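Mayo
Por la redacción infantil de Mercado

Un día con los robots que ponen la mesa

¿Sabes qué es una jornada de puertas abiertas? Es un día en que un taller o un laboratorio deja entrar a los visitantes. En mayo, Vetbridge abrió su taller y fueron 142 niños y niñas. Entraban en grupos de 14, para que todos pudieran ver bien y hacer preguntas.

La visita empezó a las 4 de la tarde con un proyecto que se llama Kanano. Kanano quiere enseñar a los robots a ayudar en la cocina.

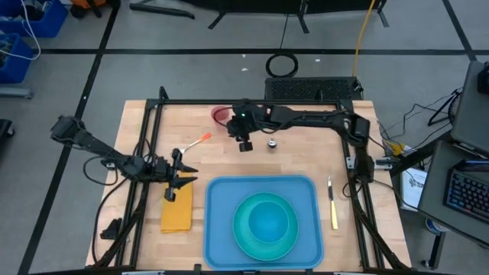 Para una persona, recoger la mesa es fácil. Tus ojos miran, tu mano se abre y tus dedos aprietan lo justo. Un robot tiene que aprender cada una de estas cosas. Su mano se llama pinza y, en el brazo de la izquierda, tiene solo dos dedos. Con ellos debe agarrar objetos muy diferentes: un paño amarillo doblado es blando y plano, pero un vaso rojo de plástico es duro y redondo. ¡Intenta tú levantar un paño usando solo dos dedos muy rectos!

¿Y cómo aprende? Practica muchas veces el mismo movimiento. Si el objeto se cae, también sirve, porque el ordenador guarda ese error y las personas del equipo lo estudian después.

En el taller hay 3 reglas para los visitantes: no tocar los cables, no pasar las manos por encima de la mesa y preguntar todo lo que uno quiera. La pregunta más repetida fue si el robot se cansa. No se cansa, pero sus motores se calientan y necesitan una pausa.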